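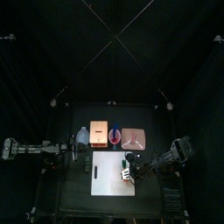 **Figure 3.** The Gemetti cell from the head camera, both arms over the table. *Photo: P. Ahuja.*

### 4.2 Keeping the cell in one piece

The enclosure in Figure 3 was bought as a frame and has been argued with ever since. Its walls are black fabric, chosen after a winter in which the Jundville lab's windows contributed more to our depth error than any component we could name in a purchase order. The fabric solved the glare and introduced lint. Vimala Thevar now vacuums the cell each Friday, a procedure absent from the manufacturer's maintenance schedule.

Two pale cables cross over the workspace in a large X. They stay where they are during a session, and anyone who moves one re-runs the extrinsic calibration before going home. The light-grey brackets on the frame are checked with a torque driver at the same time, starting from the back left corner. We lost 736 episodes in May to a bracket that had worked itself a quarter turn loose, and the remaining 1,364 from that month are the ones reported in Section 5.

Object placement is reset by hand. For the kitchen set, the jug, the peach-coloured box, the cup of red liquid and the pink tray go in a row along the back half of the table, with the white cutting board in front. The cup is the item we would most like to remove from the protocol. Its stick leans, the lean changes whenever the cup is handled, and the policy has opinions about it. Reviewers of an earlier draft asked for liquids, so the cup remains.

Wear is uneven between the arms. The right gripper does most of the close work over the board and its finger pads are replaced every 404 cycles, a figure arrived at by Blomqvist pads failing at 405. The left arm reaches in toward the jug and has an easier life; its pads last 2,000 cycles. The dark cables under the right arm are re-tied at each pad change, with enough slack for full wrist rotation. Trusero ties hold well and must be cut off with side cutters, which have so far nicked one encoder lead. The spare lead is kept in the drawer marked "spare spare".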